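Udden and Vorham merger vote: should there be a second one?
Local Government board, page 2

millrace_80
The result was 326 votes for merging the two towns, and the turnout was decent for a ballot held in January. I voted no. I still think it was the wrong choice, but I don't see the case for asking everybody again before a single department has been combined.

tworivers
The case is that the cost sheet changed. We were told the shared road crew would be running in the first year. Now the council says the garage at Landeg has to be rebuilt first, and that was not on the ballot or in the mailer.

millrace_80
It was in the mailer. Second page, under facilities. It said "possible upgrades."

tworivers
"Possible upgrades" and a new garage are different things. If a contractor wrote that on an estimate and then billed me for a new building, I would not pay.

oldferryroad
I voted yes and I would vote yes again, but I agree the garage should have been spelled out. That can be fixed at a budget hearing. It does not need another election.

s_lindgate
Our council member in Vorham quit the transition group over this. She was told to vote with the rest of them against a second ballot and would not do it. Say what you like about her position, she gave up a seat she wanted.

oldferryroad
She kept her council seat. She gave up the transition group, and that job is unpaid.

s_lindgate
It would have put her in line for deputy mayor of the merged town. Everyone in Vorham knows that.

pennyhill
Does anyone have the petition rules? I heard you need 400 signatures to force a second question and I heard the deadline is already gone.

tworivers
400 is right. The deadline is 2018-04-15 at the clerk's office in Udden. They want ink signatures with the printed name and street address next to each one. We are short by around 80.

millrace_80
You are also asking people in Udden to sign, and most of Udden voted yes. I would not count on getting there. 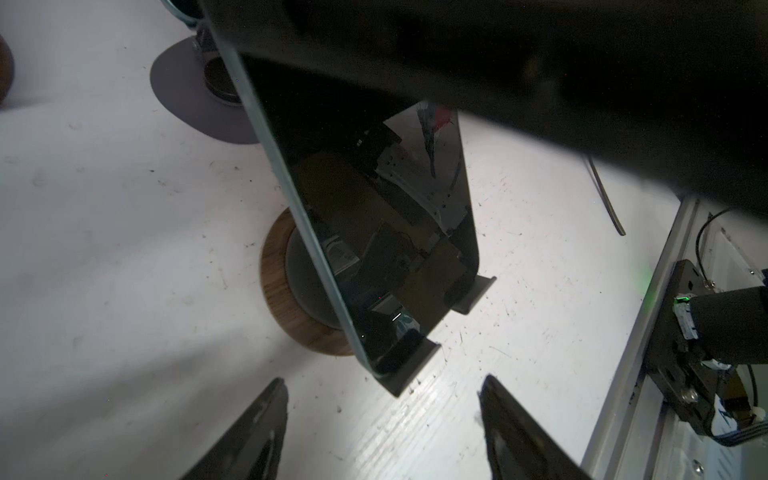

pennyhill
Petition sheets need to be somewhere people can find them. I asked at the Surkero branch library and they will allow one notice on the front counter as long as it only gives the deadline and where to sign. It needs something sturdier than tape. A dark tinted panel with small black stand pieces like that would do, with the notice printed on white paper so it shows up. I can drop off the paper part if somebody has a stand.

tworivers
I have 2 stands left over from the school levy. Message me.

oldferryroad
Check with the clerk before you put anything on a public counter. The levy people were told to take theirs down.

pennyhill
I did check. A plain notice is fine, but it can't ask people to sign.

millrace_80
I won't be signing, but I have no problem with the notice. People should know the date.

s_lindgate
Is the Landeg hearing still on the calendar? The town website has the old agenda up.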